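Speaker notes – youth scouting in the lower leagues
Irthorpe, Fri 27 January
Loïc Tanguy

Slide 1. Thank Yamuna for the invitation. Say who I am: nine years scouting, the last four with Trullulden. Mention that questions come at the end, except on slide 5.

Slide 2. What a scout does in a normal week. Two live games, sometimes three. Most of the time goes to phone calls, driving and writing reports. Last season our department filed 697 reports on players under 18. We invited 172 of those players to a trial and signed 11.

Pause here. Let people look at the numbers. Someone will ask if that is a bad rate. It's normal for a club our size.

Slide 3. What goes in a report. Position, preferred foot, minutes watched, opponent, state of the field. Then first touch, movement without the ball, reaction after a mistake. Read out the short report on the Bornari left back. Skip the name.

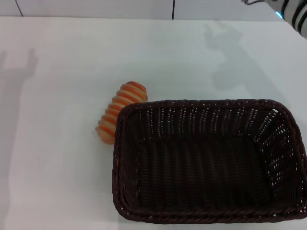
Dark wicker basket on a white table.

Slide 4. Parents. Introduce yourself to the club first, then the coach, then the parents. Never promise a trial on the sideline. Tell the Nordin story – keep it under two minutes.

Slide 5. Video or live? Kumaresan D'Souza and I disagree on this, so hand him the microphone. He'll say video covers most of it. My view is that you can't see a goalkeeper organize a defense on a single-camera recording. Take questions here if the room wants to talk.

Slide 6. Late developers. Players born late in the year get passed over at 13 and 14. Jayanthi's chart goes here. Explain the left axis before anything else, people misread it.

Slide 7. Getting started. Local club, unpaid, one age group. Write up every game even if no one reads it. Hand out the blank report form.

If short on time, drop slide 6 and go straight to the form.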